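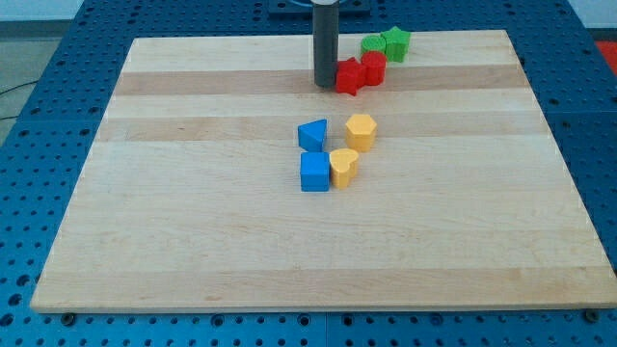
The maple board on the blue table, with the small colored blocks.

Subject: Re: [ryebread] Gummy middle, and when do you cut?
To: the Grerkell rye list

On Dec 23, 2021, a new subscriber in Vilby wrote:

> Hello all, I've been reading for a while and finally have a question
> worth asking. I made the 100 percent rye from the list recipe page
> (the plain one, 900 grams of dough, in a tin, no seeds). It rose
> nicely and smelled wonderful. I took it out when the top was dark
> brown and cut it that evening while it was a little warm, and the
> middle stuck to the knife and left a smear all the way down the
> slice. The edges were fine. My family ate it toasted and was polite.
>
> Is this underbaked, or did I cut too soon, or is it the starter? I
> fed the starter the night before and used it in the morning. It had
> domed and was just beginning to go flat on top.
>
> Also I left out the scald since I didn't understand what it was
> for. Does it matter that much? And what do people use to cut these
> things? My bread knife seems to tear it.
>
> Thanks, and I'm enjoying the archive very much.

Welcome! What a good first message, you told us the size and the tin and what the starter looked like, and that saves three rounds of questions. I'm going to go on a bit because this is my favorite subject in the world.

> I took it out when the top was dark brown and cut it that evening
> while it was a little warm

I would bet on this being most of it. A loaf made entirely of rye isn't finished when it comes out of the oven. The crumb is held up by starch and the gummy stuff in rye (pentosans, if you want to look them up), and all of that needs time to set. Cut it warm and you get exactly the smear you describe, even on a loaf that's baked all the way through. Out of the tin, onto a rack until it is fully cold, then wrapped in a linen towel and left alone overnight. A whole day is better. Two days is when mine starts tasting like something, sour and a bit malty, and the crust has softened enough that the knife doesn't skid.

I know, it's awful to wait. I bake in the evening now so that at least I'm asleep for part of it.

But it could also be a little underbaked, and color won't tell you. Rye browns early, and the top of a tin loaf gets the worst of it. If you have a probe thermometer, push it into the center from the end of the loaf and look for a reading just short of boiling. If you don't have one, tip the loaf out near the end of the bake and put it back in the oven naked, straight on the rack, until the sides feel firm when you press them. If they give like a sponge it needs longer. Lay some foil over the top if it's getting too dark. I've never ruined one by leaving it in a bit long, and I have ruined plenty by being nervous.

> It had domed and was just beginning to go flat on top.

That sounds perfect to me! Leave the starter out of your list of suspects. The one thing I'd check is how sour it is. Rye flour is full of enzymes that chew up starch while the loaf is heating, and the acid in the sourdough slows them down, so a very mild, young starter can give you a sticky middle all by itself. If yours smells only like wet flour and yogurt, give it one more feeding and keep it somewhere warm. If it makes your nose wrinkle a little, you're there.

Flour matters too. I had a sack from the Stusalel mill in May that gave me gummy loaves whatever I did, and people here had the same trouble with it. The next sack was lovely. So if you try all of this and it still smears, buy a small bag of something else before you change anything about how you bake.

> Also I left out the scald since I didn't understand what it was for.

Oh, do try it! This is the part I get excited about. You pour boiling water over part of the flour, stir it into a thick paste, cover it, and let it sit until it's no longer hot. Some of the starch swells up and holds onto water, and some of it turns sweet if you keep it warm for a few hours. The bread comes out moister and darker tasting and it keeps much longer. You don't need sugar or molasses or coffee or any of the things that get added to make rye look old-fashioned.

My amounts for the tin you're using, so you have something to compare with the recipe page:

 scald: 100 grams rye flour, 218 grams boiling water
 2 teaspoons salt (in the final dough, never in the scald)
 caraway, if you like it, crushed and put in with the scald

The water figure looks silly, I know. I used to do it by eye, and then I had one loaf that was so good that I went back and worked out from the scale what I'd put in, and that was the number, and I've been superstitious about it ever since. Take that water and flour out of what the recipe page gives for the final dough so the total stays the same. If you forget and add it on top you'll have soup. (Ask me how I know.)

One warning. A scald makes the gummy problem a bit more likely if the starter is weak or if you cut early. So maybe repeat the plain loaf once, wait the full day, see what the middle is like, and then do the scalded one. Or do both at once if you have two tins, because comparing them side by side is a great way to spend a weekend. I'd love to hear about it if you do.

> And what do people use to cut these things?

You'll get as many answers as there are people on this list. Mine is a long, thin, plain-edged knife, the kind sold for ham. A serrated bread knife is made for a hard crust and a springy inside. Rye has neither after a day in a towel, and the teeth pull crumbs out of it. Wipe the blade with a damp cloth between slices. Thin slices, too. You want something you can put butter on and hold flat without it bending.

Some folks here swear by the old hand-cranked slicers. I used one at the Říha open day and it was a joy, beautiful thin slices right down to the heel, but I don't have the counter space and it's a pain to clean.

For the board, any wood you like. Mine is maple and it gets a wipe of mineral oil when it looks thirsty. Use the biggest one you can store, because a loaf like this is heavy and you want to lean on it without the board walking. A damp dishcloth underneath helps if it slides. Please don't soak it in the sink. Scrape the crumbs off dry, wipe it down with a wet cloth, dry it, stand it on edge. Dried rye paste on a board is like cement, so get to it before you sit down to eat. The same goes for bowls and spoons. Cold water for the paste, hot water sets it.

A few other things I wish I'd picked up sooner:

Wet hands, wet spatula, wet everything. There's no kneading a dough like this. You stir it until there's no dry flour left, you scrape it into the tin, and you smooth the top with a wet hand as though you were icing a cake. If it feels like a mistake, like potting clay that somebody left out in the rain, it's right.

Don't wait for it to double. It won't. When you see small pinholes opening up on the surface and the flour you dusted on top has cracked into little islands, put it in the oven. Past that point it starts to sag, and a sagged loaf has a dense line along the bottom that looks a lot like underbaking.

Start hot and then turn it down. I give it the hottest my oven will do for the first short while, then drop it to moderate for the long part. The first blast kills off the enzyme trouble near the outside and gives you a decent crust.

Keep it in paper or cloth, cut side down. Plastic makes the crust leathery and invites mold. Mine lasts a week easily and the last bits get dried out in a low oven, crumbled, and stirred into the next scald. Old bread in new bread is a very old trick and it makes the flavor so much deeper. You can also soak the crumbs with a little honey and put them on apples, and that's a dessert I would serve to anybody.

And the gummy loaf itself, if there's any left: slice it thin, dry the slices in the oven until they snap, and eat them with something salty. Smoked fish, or a strong cheese, or just butter with too much salt in it. Your family won't have to be polite.

To the rest of the list, does anyone still have the notes on the three-stage build that went around before the archive moved? My copy stops in the middle of the second stage. I'd like to put it next to the plain recipe on the page for people who get as far as the scald and want the next thing to play with. I also owe somebody an answer about coarse versus fine flour, and I haven't forgotten, I'm just waiting on the coarse flour.

Write back after the next loaf, please, and tell us what the knife looked like!

--
Grerkell rye list. Trim your quotes. Reply below the text you are answering.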